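The Port Deal Everyone in Zitdale Is Arguing About

12 May 2019
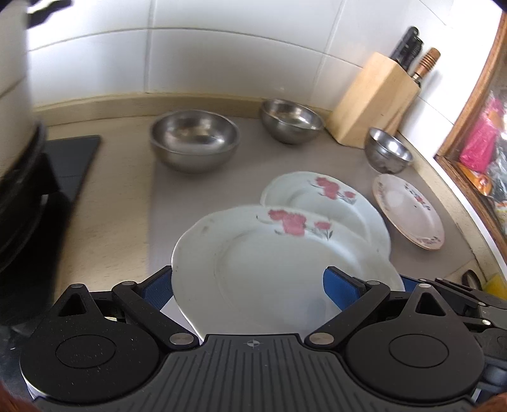

A white plate held upright in a black gripper.

I spent most of last week in Zitdale trying to find someone with a mild opinion about the Dakier port agreement, and I came home without one. My cab driver hates it. The woman who runs the guesthouse where I always stay thinks it's the best thing to happen to the coast since the railroad (she also raised my rate, so maybe she's already counting on the traffic). And the foreign ministry, which usually takes a week to confirm what time it opens, answered my email in 15 minutes with four attachments.

So, a quick recap for those of you who don't follow small-country diplomacy for fun. The government signed a framework with its larger neighbor, Flovis, that lets Flovis naval vessels refuel and make repairs at Dakier, the deep harbor on the southern end of the bay. In return Zitdale gets a loan for a new breakwater, lower tariffs on its fish and fruit, and a promise of "consultation" on regional security. That last word is doing an awful lot of work, and I'll come back to it.

The vote to ratify passed with a margin of 9, which is closer than the government wanted and a good deal closer than it told reporters to expect. I was in the press gallery for it. Three members of the governing party left the chamber right before the count — one of them squeezed past me on the stairs, red in the face and already on the phone — and the speaker had to call for quiet so many times that he gave up and just read the numbers over the noise.

What makes this such a strange story is who is on which side. The party that signed the deal ran for office promising to keep foreign militaries out of the harbor. I still have the campaign leaflet in a drawer somewhere. The party now screaming about sovereignty is the same one that tried to negotiate a very similar arrangement when it was in power, and lost interest only when Flovis wouldn't raise the loan. If you put the two sets of speeches side by side and covered up the names, I don't think you could tell me who gave them.

I asked Didier Besnard about that. He spent a long career as a negotiator for the fisheries side of the ministry and now teaches a night class on treaty law, and he has read more of these agreements than I ever will. He laughed for a while before he answered.

"Opposition parties read the text and governments read the budget," he told me. "The harbor needs a breakwater whoever is in charge. The old one is falling into the sea."

He's right about the breakwater. I walked out on it, and I'd tell you to do the same except that the far end is fenced off now. The fishing crews have been asking for repairs for years. Every storm takes another bite out of it, and when the wind comes from the south the smaller boats can't tie up safely at all. One skipper told me he'd take money from the devil if the devil poured concrete.

But Besnard is worried too, and his worry is the one I share. The agreement runs 994 pages once you count the annexes, and members had it in their hands for two days before the debate. Two days! I've had longer to look over a phone contract. Most of those pages are dull stuff about customs codes, dredging schedules and who pays for the streetlights on the access road. Then you get to the security annex, which is short and very loosely written. It says the two governments will consult before either one takes "a position of consequence" in a regional dispute. It doesn't say what a position of consequence is, who decides, or what happens if the two sides consult and still disagree.

That matters because Zitdale has made a decent living out of not taking sides. It sells fruit to everybody. It hosts the talks that other capitals are too proud to host. During the straits dispute it was the only government in the region that both camps would pick up the phone for, and people there are proud of that, even those who couldn't find the straits on a map. A country that has to check with Flovis before it speaks is a less useful country to call.

The ministry's line is that I'm reading too much into one word. Its spokesman reminded me (twice) that the agreement bars permanent basing and that no foreign flag will fly over any building at Dakier. Fair enough. I looked, and both of those are in there. He also said that the lower tariffs will cover 80 percent of what the country exports to Flovis, and for the growers up the valley that is no small thing. I talked to a couple of them at the James Street market and they'd frankly like the rest of us to quit hand-wringing so they can get their trucks across the border without a four-hour wait.

I get it. It's easy to be high-minded about neutrality when you don't have crates of apricots going soft at a checkpoint. And I don't think the people who voted yes are sellouts, whatever was painted on the wall across from the parliament parking lot. They were handed a real problem and a neighbor with money.

Still, I wish somebody had asked for one more week and one more paragraph. Besnard thinks a side letter could fix most of it — a page or so spelling out that consultation means talking and doesn't give either side a veto. He says these letters get signed all the time, often quietly, and that Flovis might go along with it if the request came before any ships did. The foreign minister wouldn't tell me if she's asked for one. She said the text "speaks for itself," and then she had a lunch to get to.

The first refueling stop is expected in December, after the dredging is done. Before then the loan has to clear the finance committee, where the government has a thinner cushion than it did on the floor, and two of the three members who walked out on the ratification vote happen to sit on it. I tried all three of them. One hung up, one never answered, and the third said she'd be glad to talk once she had finished reading the annexes.

She was on page 300 or so. I'll call her again next week.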